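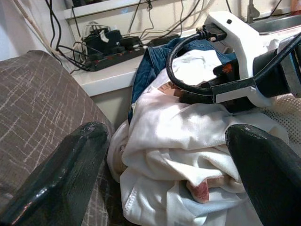
So who ends up doing the folding once the machine is in?

Mostly the same people as before, for longer than you'd think, and then a bit less each month.

OK. That's my opening, and I want to leave it hanging a second before I say hello. (Pause. Drink some water.)

Hi, I'm Lingyun Zeng, I look after operations at Draltberg. We wash and fold other people's clothes. Shirts, jeans, towels, the lot. When we started looking at automation I had been on the floor for years, so I'm going to talk about it from there. If you came for the engineering, Rhydian Harries is on after the break and he's much better at it than I am!

First bit: what the work was like before.

A bag comes in, somebody tips it out, and it's a heap. Denim tangled up with white cotton, sleeves inside out, something pink hiding in the middle that you really don't want going in with the whites. Good people sort that heap with their hands while they're talking about their weekend. I used to think of sorting as the easy job, the one you gave to new starters. Then I had to write down how it's done so a machine could do it, and I got to four pages and still hadn't covered socks.

(Ask the room: who here has tried to write down a job they do without thinking? Wait for hands.)

Second bit: what we bought.

We went with a system from Wukance. An arm, a gripper, a camera down at the wrist, and a lot more cable than I had budgeted space for. We set a target of 200 pieces a shift, just picking from the heap and dropping into the right bin. No folding yet. I picked the number because it sounded modest — it was not modest. Cloth is awful for robots. A box is the same shape every time you meet it. A white T-shirt is never the same shape twice, and it hangs on to its neighbors.

We practiced on roughly 2000 pieces before we let it near a customer's bag. All of that was done by people, too. Somebody has to put the heap down, watch, straighten it out, put it down again. I'd like everyone here to write "who resets it?" at the top of their project plan, and I'd like you to put hours next to it, because I didn't.

Third bit: the people. Slow down here, I always rush it.

I announced the project in April, at the end of a long shift, standing by the door with my coat on. Terrible. Don't do that. People heard "robot" and went home and worried about it all night, and I'd have done the same. If I had it over again I'd do it first thing in the morning with coffee and an hour set aside for questions.

The questions were better than mine, by the way. Does my pay change if I'm minding it? Who gets blamed when a red sock goes in with the sheets? Can I turn it off? We settled on: pay goes up one step if you're trained on it, the team lead owns mistakes and not the person standing closest, and yes, anybody can stop it, any time, and you don't have to write a report about why.

That last one got used a lot in the first weeks. I was a little twitchy about it. Then I looked at the log, and nearly every stop was somebody spotting a snag before it turned into a torn seam.

What's changed day to day? Less bending, that's the one I hear most. Fewer sore wrists. But it's lonelier. Sorting used to be three people around a table and now it's one person and an arm, and the chat went with it. We moved the folding tables closer so that person has somebody to talk to. It cost us an afternoon of shoving furniture and I think it did more for the mood than the pay step did.

There's also a skill I'm nervous about losing. Our older hands can tell a fabric by touch, and the label only confirms it. If new starters never sort, they never learn that. So everyone still does one sorting shift by hand every couple of weeks. Rhydian thinks I'm being sentimental. We can fight about it in the Q&A.

(If running late, skip straight to money.)

Money. It hasn't paid for itself yet. I know the brochure chart, I've got the brochure too. Nobody was let go, two people moved to deliveries because they asked to, and we take in more bags than we did.

Next up is towels, then maybe shirts on hangers. My notes on the training shifts are on the table by the door, take one, and I'll take questions now.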